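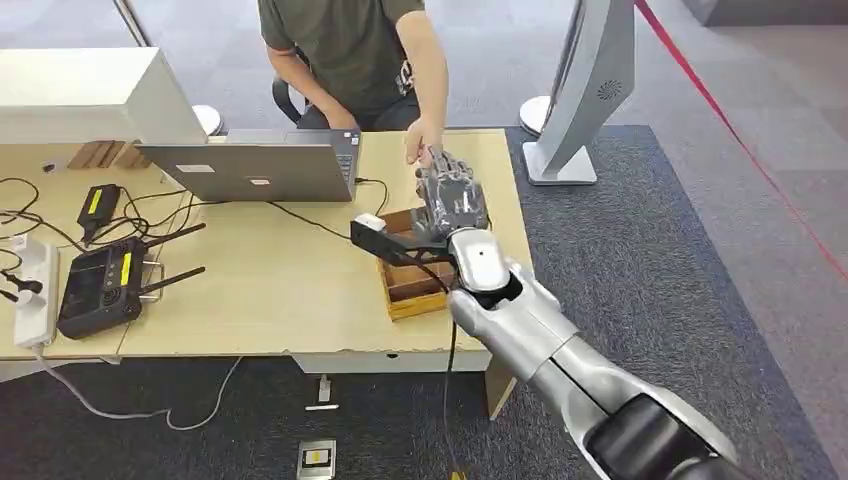
Teaching a robot hand to let go of something turns out to be a lot harder than teaching it to grab, and I've spent a good part of this fall hearing why from Honeylyn Dalisay, who runs the handover project at Altholm. Grabbing has had decades of attention. Letting go, at the exact moment the other person wants you to, has had a lot less, and her team has just put out a result that I think is pretty great. The setup is about as plain as a desk job gets: one arm, one dark gray hand with jointed fingers, a shallow wooden box with dividers, and a person on an office chair reaching across to meet the robot's fingertips. No cage, no yellow tape on the floor. I liked it right away.

The method is called Fustex, and before you ask, it doesn't stand for anything (Rodel Maglaya, who wrote most of the code, says he wanted a word that had no search results). The idea goes like this. When you hand a friend a coffee mug, you don't wait for them to say "got it." You feel them take a bit of the weight, you feel a little tug, and your fingers open before you've thought about it. Most robots handle this with a fixed limit. Pull hard enough and the hand opens. That means you end up yanking, and everybody yanks differently, and some people never yank at all and just stand there holding one end of a screwdriver.

Fustex drops the fixed limit. It watches how the load on each finger changes over time and makes a running guess about whether the person has a real grip yet. If the guess is strong, the hand opens quickly. If it's mushy, the hand loosens a little and waits to see what you do. That second part is the piece I find so clever! The robot gives you a bit of slack, you respond to it (everyone does, you can't help it), and your response tells it what it needed to know.

To train it they collected 1,000 handovers, most of them in November, with people from other parts of the building who had never touched the arm. Marites Tolentino scheduled all of that and she told me the hard part was getting people to act normal. The first few tries, folks are very polite with a robot. They pinch things with two fingers like it might bite. So the early handovers from each person went into a separate pile, and when the team trained on that pile alone the hand became timid and slow. Mixing them back in helped, though she wasn't ready to say how much they'd want in a final version.

Now the result. They compared Fustex with the fixed-limit approach, using the same arm and the same 6 objects, and asked people afterward which one felt better. The new method dropped fewer things and people pulled less hard to get the object away. The drops that were left mostly involved one item, a smooth round peg that I also dropped when Rodel tossed it to me, so I'm inclined to be forgiving.

I got a turn, of course. I wasn't going to write this up without one. The first handover felt a little strange, since the fingers start to give before you expect it and your own hand tightens up to compensate. By the fourth I'd stopped noticing, and Honeylyn looked pleased when I said so, because that's the number they care about: how many tries until a person quits thinking about the robot. For most of their people it was 3 or 4. With the old approach plenty of them never got there.

Remedios Cabanatuan, who used to work on the packing floor at Rosberg and now advises the group, was more careful about it. She likes the work but she pointed out that everyone in the study was sitting down, paying attention, and had both eyes on the hand. On a packing floor you're looking somewhere else half the time. You reach back and expect the thing to be there. She wants to see it tried with people who are busy, and tired, and wearing gloves, and I'd say she's right. Gloves in particular change how a tug feels, and there isn't a single gloved handover in the current data.

There's also the question of whether it carries over to another hand. Everything so far has been done on one arm. Princess Villanueva is starting on that after the new year with a simpler gripper the group calls Mughal, which has far less touch sensing, so the running guess will have to get by on a lot less information. She thinks it'll work for heavy objects and is doubtful about light ones. A paper pad, for example, barely changes the load at all when someone takes hold of it.

The write-up went around inside Altholm on 2018-12-16 and the team says a public version is coming once the comparison has been rerun with a second set of people. I've asked to be in that group. Rodel says I've had too much practice now and would mess up the numbers, so I may have to send my sister.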